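Home | Contents | Places | Work and industry | Recent changes

Automated grounds work at Wullow 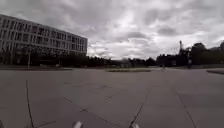
The paved plaza at Wullow under an overcast sky, with the long office building on the left.

Automated grounds work at Wullow refers to the use of mobile robots for inspecting and sweeping the outdoor paving of the Wullow office grounds, in the town of Clolholm. The robots are supplied by Jirkard, a maker of outdoor service machines, and are scheduled through a dispatch program called Bukhari. The work was done by hand until the robots were brought in, and part of it still is. The grounds are often cited in local discussion of automation because the crew was kept on, although its duties, hours and pay grades changed.

Site

The Wullow grounds center on a wide plaza paved in large rectangular slabs of gray concrete. A long, pale building with rows of windows stands along one side, behind a band of trees and shrubs. A low raised planter lies out on the paving, and more trees close off the far side.

The land was first set aside as a drill field in 1722 and was later used for a weekly market. The paving is much newer. Its joints are the main maintenance concern. Water enters where the filler has failed, and slabs can then shift enough to leave a lip that people trip on. Clolholm has frequent frosts, and most repairs fall between the end of winter and July.

Earlier practice

Before automation, the grounds crew had 14 members. Sweeping started at 5 a.m. so that the plaza would be clear before office workers arrived. Joint inspection was done on foot once a season. Two workers walked the grid with a paper plan and marked bad joints in chalk, which rain often removed before the repair team came out.

Sweeping was the least liked task. Crew members rotated through it by the week, and newer hires tended to get more than their share. Back and shoulder complaints were common, and the early start made child care hard to arrange.

Introduction of the robots

Jirkard delivered 3 machines for a trial, and the contract was later extended to 6. Each one is a low wheeled vehicle that travels the plaza on a set route. Some carry a brush unit, and all of them record the condition of the paving as they go. The images are matched to a slab plan, and joints that appear to have changed are put on a list for a person to check.

The first months were slow. The routes had been drawn from an old plan that showed the planter in the wrong place, and they had to be redrawn. Wet leaves along the curb were a lasting problem for the brushes. The inspection software also marked shadows and damp lines as new cracks — at one point the daily list was so long that the crew stopped reading it. The threshold was changed after a meeting between the crew and the supplier, and the lists became short enough to use.

Changes in the work

No one was laid off when the robots arrived. The crew became smaller as members retired and were not replaced, a point the union local raised in two rounds of bargaining. The main changes for those who stayed were the following:

The 5 a.m. start was dropped for everyone except one route attendant, a post that rotates.

Sweeping by hand is now limited to steps, planted edges and places the machines cannot reach.

Joint repair is done year round when the weather allows, in small batches.

A new job title, route attendant, was created one pay grade above general grounds worker.

Route attendants clear stopped machines, change brushes, and decide which items on the list need a repair order. Training lasts two weeks. Older crew members were at first less likely to apply, but their knowledge of the paving proved useful in sorting real faults from false ones, and the entry test was changed from a written one to a walk of the site.

Criticism

Some workers have said that the job is lonelier. Sweeping was dull, but it was done in pairs, and an attendant may now spend a full shift alone with a handheld screen. Others object to the way Bukhari logs response times. The log was meant to show how long machines stood idle, but supervisors began to bring it up in yearly reviews. Under the present agreement it may be used for planning only.

There has also been disagreement over credit for repairs. Reports to the building's owners listed faults as "found by system" even when an attendant had noticed them first. A second column was added to the form — it is filled in by hand.

Use by the public

The plaza stays open while the machines are working. Routes are paused during lunch hours and on Monday mornings, when deliveries cross the paving. Requests to extend the routes to nearby streets in Clolholm have been turned down so far, mainly over questions of who would answer for a stopped machine on a public sidewalk.

See also: Clolholm; Street sweeping; Paving maintenance; Service robots

This page was last updated in July.

Contact the editors | Copyright and reuse | Back to top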